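CISNEROS COUNTY DEMOCRATS BACK REFUGIO VARELA FOR STATE SENATE

CISNEROS, June 2025 - The Cisneros County Democratic Party has endorsed Refugio Varela in the race for the open State Senate seat that covers Cisneros, the town of Jomar and the Titero Valley.

Delegates voted at the party's county convention in May. Varela received 274 votes on the second ballot, ahead of former county commissioner Dale Hutchins, with 65 delegates choosing no endorsement. Hutchins withdrew from the race the following morning and has asked his supporters to work for Varela in the fall.

Varela, 46, has served two terms on the Jomar Town Council and was council president during the last budget cycle. Before running for office, Varela worked for the county road department as a scheduler and later as a district supervisor.

"I asked for this endorsement on the basis of what I have done in Jomar, and I intend to ask for votes the same way," Varela said. "People in the Titero Valley have waited through three legislative sessions for the bridge money. They were told it was in the budget, then they were told it was in the next one. I want to go to the capital and get it settled."

The seat has been open since Senator Lorna Beech announced she would not run again. Beech has held it for four terms and has not endorsed a candidate.

The endorsement followed a long debate over whether the county party should take a position before the primary. Delegates from the Titero precincts argued for waiting until the candidates had debated in the valley. A motion to delay failed on a voice vote. The party's rules were amended later in the same session so that any future endorsement in a contested primary will require a public forum first.

County party chair Annette Sorrell said the vote reflected months of local meetings.

"There was disagreement and it was aired," Sorrell said. "Several delegates who spoke for Dale Hutchins have already signed up to knock on doors for Refugio. We have a candidate and we have time to do the work."

The county party will now share its voter lists and its Jomar office with the Varela campaign. The campaign reports over 600 individual donors to date, most of them living in the district, and says it will not accept contributions from companies bidding on state road contracts.

Varela's platform covers:

Full funding for replacement of the Titero bridge and its approach roads

A change to the state aid formula so that towns the size of Jomar receive their share on the same schedule as cities

Longer hours at the county's motor vehicle and benefits offices

State support for small manufacturing and technical training in the district

On the last point, Varela has called for a state grant program open to employers that train local residents on site. The proposal would pay part of a trainee's wages for the first six months and would be run through the community college in Cisneros. Varela discussed the plan with employees at Farkateck, a Jomar company, during a series of workplace visits that also included the county bus garage and two valley packing houses.

"The training should be close enough that a person can get to it and still pick up their kids," Varela said. "Right now the nearest program is a long drive, and we lose people to that drive every year."

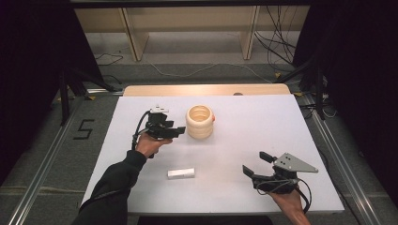
Hand-held grippers in use over a white work board.

The campaign will publish a full version of the training proposal, with cost estimates, before the first candidate debate. Debate dates are being arranged with the other campaigns and will be announced jointly.

Residents who want to volunteer, request a yard sign or invite the candidate to a neighborhood meeting can stop by the party office on Main Street in Jomar. Spanish-language materials are available there. Voter registration forms can be picked up at the same office or at any branch of the county library.

About the Cisneros County Democratic Party
The Cisneros County Democratic Party is the local organization of registered Democrats in Cisneros County. It recruits and supports candidates for local and state office and holds open meetings monthly.

Media contact:
Press Office, Cisneros County Democratic Party
Main Street, Jomar

###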